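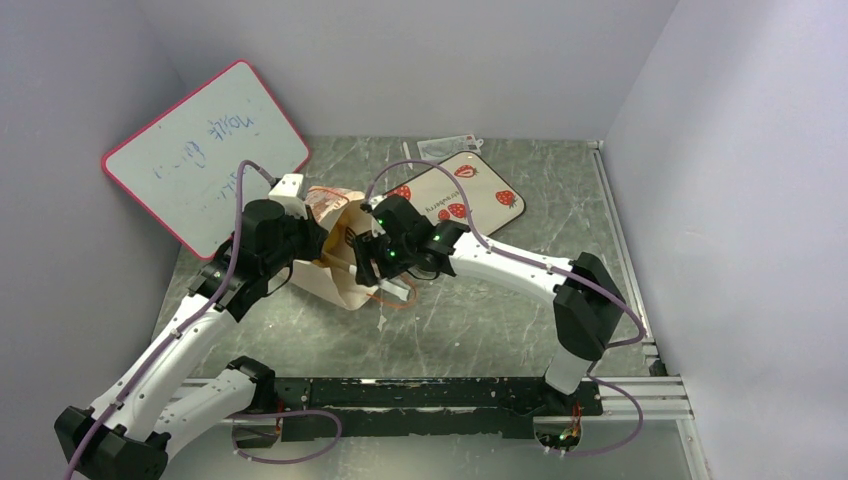

Corina wrote to me that she throws all paper bags in the recycling on the same evening she brings them home, and she asked why I would write again about such a small thing. She said a bag with creases looks poor and nobody wants to get a gift in it. I thought about her message for some days, and I want to answer it here, because maybe other readers think the same.

I keep paper bags. I did not always do it. In the apartment on Stulska street I had no place for them, only one drawer in the kitchen, and it was full of string and candles. When I moved, I got a tall cupboard beside the door, and the bags moved in there almost without asking me.

A beige bag with creases is for me still a good bag. You can flatten it by hand on the table. First I open it fully and put my arm inside, down to the bottom, and push the corners out. Then I press the side folds in again, where the factory made them. Often one side does not want to go back and stays bent to the outside. I leave it under the big dictionary during the night. I tried the iron also, on low heat and with a dish towel between, and it went well with plain paper. With printed paper I don't do it anymore. The color came off on the towel, a brown orange stain, and it did not wash out.

The handles are a different story. If they are of twisted paper they break when the bag gets damp, so I cut them off and make two holes, and I put a string through. Tuulikki taught me a knot for this, but I forget it every time and make my own knot, which is ugly and holds.

Now to the question of gifts. In August I gave Tien-fu a jar of plum jam and a loaf of bread in a bag that had already been to the market with me, I think, 5 times. He did not say anything about the creases. He gave me the bag back two weeks later with onions in it. I liked this very much.

I must be fair to Corina in one thing. It is possible to keep too many. Before New Year my cupboard did not close, and when I opened it the bags came out on my feet. So I made a rule: one big bag stands up, all others go flat inside of it, and when it is full I take the oldest ones to the recycling. I use the worst ones for the vegetable peels, and a small one for the bread ends that I dry for crumbs. The bags with a plastic layer inside I do not keep at all, they smell after a while.

Kam-wah asked also if I line the bottom. Yes, for heavy things. I cut a piece of cardboard from a cereal box, a little smaller than the bottom, and put it in with the printed side down.

Next time I will write about the string drawer, which I am a little afraid to open.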